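Can a Robot Clean Out My Bathroom Drawer Yet?

Thursday, July 20, 2023

I have a drawer in my bathroom that I haven't been able to close properly since April. There are travel shampoos in there, a tangle of hair ties, cotton pads in a bag that split, and a bunch of little packets I took from hotels and will never open. Every few weeks I yank it out, stare at it, push the top layer flat with my hand and shove it back in. I am a grown woman with a mortgage.

So when a friend told me that people are trying to teach robots to tidy up small stuff like this, I did what any sensible person would do and spent two weeks calling strangers about it.

First, the floor. Floors we've more or less handed over. I've had a robot vacuum for years, I love it like a pet, and yes, it still eats a sock now and then and sulks under the couch. But a vacuum has an easy life when you think about it. It never has to pick anything up! It rolls along, the dirt comes to it, and if it bumps into something it turns around. The minute you ask a machine to lift one thing off another thing and put it somewhere sensible, you're in a whole different world.

I got my first taste of that world at Sandurby, a small company that packs toiletry kits for airlines and hotels. They have a long belt, a big warm room and a lot of people with very quick hands. They also have one robot, which puts the closed kits into shipping boxes and does it beautifully. I timed it against my own breathing, and it never sped up or slowed down. But the filling of the kits, the comb and the toothbrush and the little tube of cream, is all done by people. I asked the shift lead why the robot didn't do that part too, and she laughed so hard she had to take her earplugs out.

She let me try it. A good packer on her line fills more than 2,000 kits in a shift. I filled five in the time it took the woman beside me to do a whole tray, and one of mine had two combs in it.

What I noticed, standing there feeling slow, was how much my fingers were doing without asking me. A comb lying flat on a hard surface is a rotten thing to pick up. You press one end, it tips, you slide a nail under it. A plastic packet crackles and folds and sticks to the next packet. Clear lids are even worse — half the time I found them by touch. None of this had ever struck me as a skill.

The people at Ananeo think about this all day long. They're a young outfit working on two-armed robots for homes and small shops, and their pitch is that you teach the arms by showing them. A person steers the arms through the job over and over, the software studies all of it, and after enough rounds it has a go by itself. They told me they'd logged 1,308 rounds of sorting small packaged goods when I visited. I asked if that was a lot. The engineer made a face like I'd asked whether her kid was tall.

Their test table was set up with the sort of clutter I know from home, only cleaner. I stood there for most of an afternoon, eating crackers and rooting for the thing the way you root for a toddler on stairs. 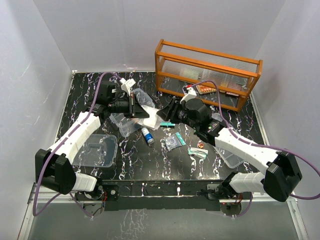 I came in thinking one good arm ought to be plenty, and I've changed my mind. Try opening a bag of chips with one hand behind your back. I did, at my kitchen counter, and then I did some vacuuming. So much of what we do around the house takes one hand to hold and one hand to fuss, and anything soft or slippery pretty much demands it.

The trouble is speed, and also what happens when something goes a little wrong. I drop a packet, I pick it up, I've forgotten it by the time it's back in my hand. For a machine, a packet that lands upside down can be a brand new problem. Ananeo's people were pretty open about this. Their arms are good on a good day, they said, and they'd like more good days.

I also called Grajales, a chain of drugstores that looked into robots for restocking the small-item bins, the lip balms and sample sizes and so on. They passed, for now. The manager I talked to said a part-timer can restock, answer a question about sunscreen and catch a leaking bottle, all in the same five minutes. She did buy a floor scrubber. She's very happy with it.

And then there's Plurkby, which sells a laundry-sorting gadget I was dying to love. It wants your clothes fed in one at a time, right side out. If I had that kind of energy I wouldn't need the gadget!

My guess, and it's only a guess, is that we'll see this stuff in back rooms and packing halls well before it gets anywhere near my bathroom. A packing hall sees the same comb all day. My drawer has things in it I can't name myself. I took it out again last night and got as far as the hair ties.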